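Griltness Releases Findings on Household Robots, Advises Buyers to Wait

GALHAM, December 2023 -- Griltness, the consumer testing group, today published the results of its first review of robot arms meant for household chores. Its advice to anyone thinking of buying one is to keep the money in the bank for now.

The review covered 2000 attempts at ordinary jobs: clearing a sofa, loading a dish rack, folding towels, wiping a counter. Most were run in simulation using Povico, a home-chore software package, and another 300 were repeated with real equipment in the group's Galham test apartment.

Clearing a sofa was supposed to be the easy one. The arm had to pick up whatever had been left on the seat and put it in a bin. A person does this without thinking. The software often treated an odd-shaped object as part of the cushion, or reached for it from an angle that could not work. Some 60 of the apartment runs were stopped by staff before the arm could damage the furniture.

"We were told to expect a helper," the group said in its report. "What we got needed a helper of its own."

Shop-floor work went better, but only where the parts were always the same and always in the same place. Once a tray was moved or a new part was mixed in, results fell off quickly. Griltness says sellers should stop using footage of those fixed setups to promote home products.

The group also takes issue with Shi, a scoring method used in sales material since July, which gives partial credit for touching an object. Griltness counted a chore as done only when it was done.

The full report, including the list of failed runs, is available on request from the Griltness press office in Galham. A second round, with laundry added, is planned.
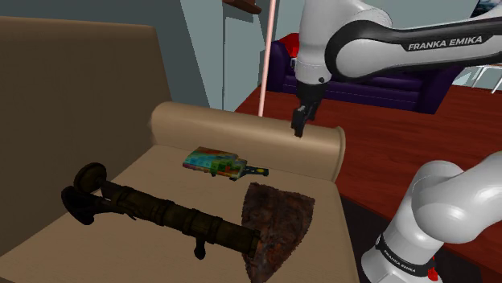
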